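Handout 4: Repeating patterns and surface layout
Course tutor: Harish Dhillon

## 4.1 Terms

A *motif* is the smallest drawn element. A *repeat* is the distance after which the design starts again, measured along the roll. A *drop* is one cut length of covering, including trim allowance.

## 4.2 Calculating drops

Round the cut length up to the next full repeat. With a repeat of 67 cm and a surface 128 cm long, each drop needs two repeats, or 134 cm. The remaining 6 cm is trim. If that is too little for an uneven wall line, order three repeats.

Half-drop designs shift every second strip by half a repeat. Cut from two rolls in alternation — Ragab's notes give the marking method.

## 4.3 Directional designs

Stripes and banded medallions have a strong axis. On a ceiling, fix the axis before setting out the first strip:

1. Snap a center line and check it against both long walls.
2. Split any error between the two edge strips.
3. Judge the direction from the doorway. Parallel bands appear to converge with distance, so a small error in angle is easy to see.
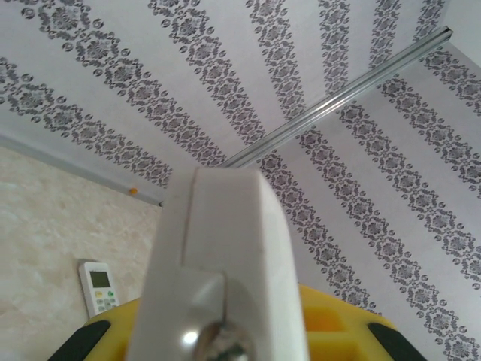
## 4.4 Exercise

Use the Prumar sheet. Work out the number of drops for the Jekau room with a straight match, then with a half drop. State the waste for each as a percentage. Hand in to Lempi Pitkänen by 5th June.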